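作業台の小ワザ集 その4 お手本集めがはかどる机まわり

こんにちは。今月も作業部屋からお届けします。前回の「引き出しの仕切り」にたくさん感想をいただいて、うれしくて調子に乗っています(笑)。

今回はちょっと毛色を変えて、ロボットアームに物のつかみ方を覚えてもらうための「お手本集め」の話です。人がアームを動かして、つかむ、持ち上げる、置く。これを一回ずつ記録して、あとで学習に使います。うちのPlatsideの部屋では目標が3000回。気が遠くなりますよね。でもやることの大半は、じつは片付けと並べ直しなんです。台所仕事にそっくり!

まずは台の上。つやのある天板は照明が映り込んで、手先のカメラの映像に白い筋が出ます。うちは茶色のつや消しに落ち着きました。白い器具も金属もよく見えるし、ちょっとした汚れなら気になりません(気にしてください、とEdeltrautさんには言われそうですが)。拭くときは固くしぼった布で一方向に。毛羽の出る布はやめておきましょう。

次に、並べる物の選び方。似た物ばかりだと楽なんですが、それではお手本が偏ってしまいます。背の低い物、細い物、小さくて丸い物を混ぜるのがおすすめです。わたしがよく使うのは理科の器具。形がばらばらで、引き出しひとつに収まるところも気に入っています。 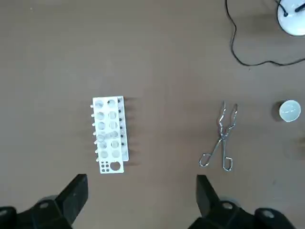 茶色の台に試験管立て、るつぼばさみ、白いるつぼ。手先のカメラから。

試験管立てみたいに穴の多い物は、向きを変えるだけで見え方ががらっと変わります。縦に置いたら次は横、その次は斜め。毎回考えると必ず好みが出るので、わたしは向きを書いた紙を缶に入れて、くじ引きにしています。子どものお楽しみ会みたいで、これがけっこう楽しい。

るつぼばさみのような針金の道具は、台にぺたんと寝るのでつかみにくいです。最初のころは交差しているところばかり狙って、指先をカツカツ台に当てていました。今は持ち手の輪のあたりでも練習しています。高さは欲張らず、そろりそろりと下げて、当たる手前でひと呼吸。失敗した回も消さずに、別の名前で残しておくと後で助かりますよ。

白い陶器のるつぼは、落とすと欠けます。はい、もう欠けさせました。小さいので転がり始めると早いんです。それからは、持ち上げる高さを低めに決めました。欠けた物は縁が危ないので、もったいなくても練習から外してください。

それからケーブル! 台の上を通るコードは、ぴんと張らずに少したるませておくと、動かしたときに物を引っぱりません。ただし、たるみすぎると今度は指に引っかかります。荷造りひもでゆるく束ねて台の奥へ逃がすのが、わたしのやり方です。

記録の付け方も少しだけ。お手本は20回でひと区切りにして、そこでお茶にします。続けてやると手がだんだん雑になって、後から見返すと自分でも「急いでるなあ」とわかるんです。区切りごとに並べ方のくじを引き直して、ノートに天気と照明も一行。10月は夕方の暗くなるのが早いので、カーテンは朝から閉めっぱなしにしました。

指先の手入れもお忘れなく。つかむ面にほこりや手の脂がつくと滑ります。わたしは始める前に電源を切ってから、乾いた布でさっとひと拭き。ついでにボルトのゆるみも見ておきます。一度、ゆるんだまま半日続けてしまって、その日のぶんは丸ごと取り直しでした。思い出すだけで肩がこります……。

前回コメントをくださったRaeleneさん、「柔らかい物はどうするの」というご質問、ありがとうございます。布巾とスポンジでは今ためしている最中で、布巾のほうはまだ人に見せられる出来ではありません。もう少し形になったら、次の号で書きますね。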